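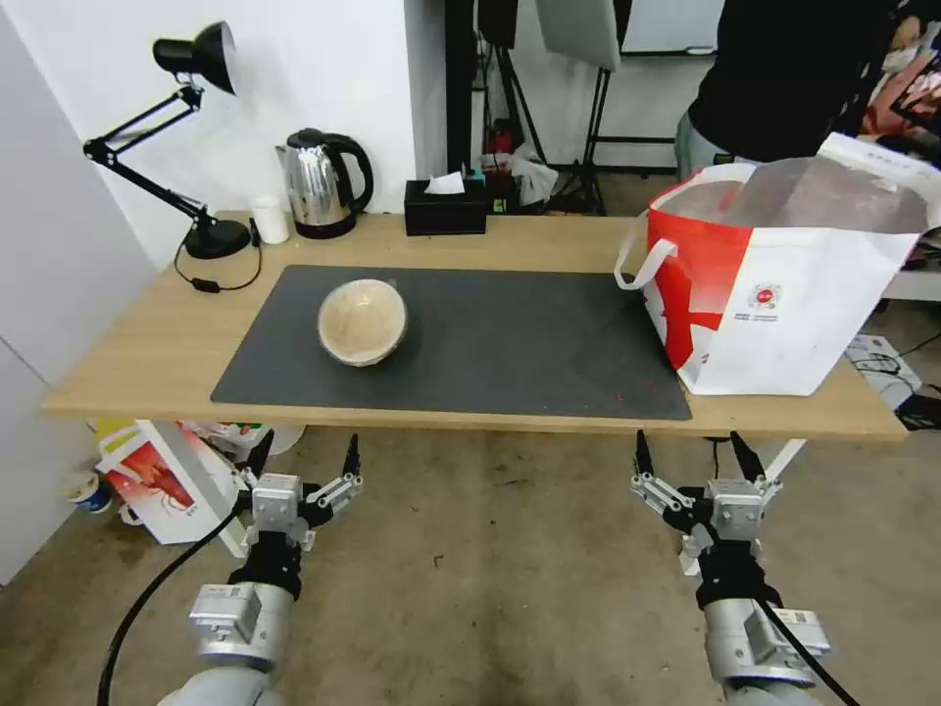
Vol. 4, Issue 2, p. 48

3.2 Endorsement without membership

The literature on party lists has paid close attention to leaders who join a party and then stand for it. Less has been written on local figures who lend their name to a list while staying outside the organisation. The council elections in Iltcombe offer a useful case. Ranasinghe headed the Vollham Alliance list but did not take up membership, and the party's rules were changed in August to allow this.

Interviews with branch officers suggest that the change was accepted with little debate. Older members were less content, and 70 of them signed a letter asking that any list leader be bound by the party's programme. The letter received no formal reply. Nambiar and Lindqvist treat such silence as a sign of weak internal rules, a reading which the minutes of the Iltcombe branch tend to support.

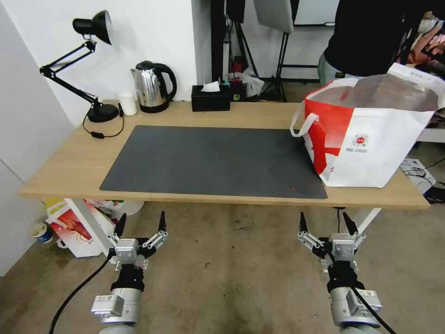 Did the outside candidate bring new voters to the party?
Mostly the gain came from people who had voted for other lists before; turnout itself hardly moved.

This result agrees with Melnyk's earlier work on Gamage, where nearly 48 per cent of the list's support came from former voters of rival parties. It remains unclear whether such voters stay once the leading name is withdrawn. The council term had not ended at the time of writing, and the question is left open.

Related articles
Munasinghe: Party rules and the independent mayor
Melnyk: Borrowed names on the Gamage lists
Nambiar and Lindqvist: Silence as procedure in small parties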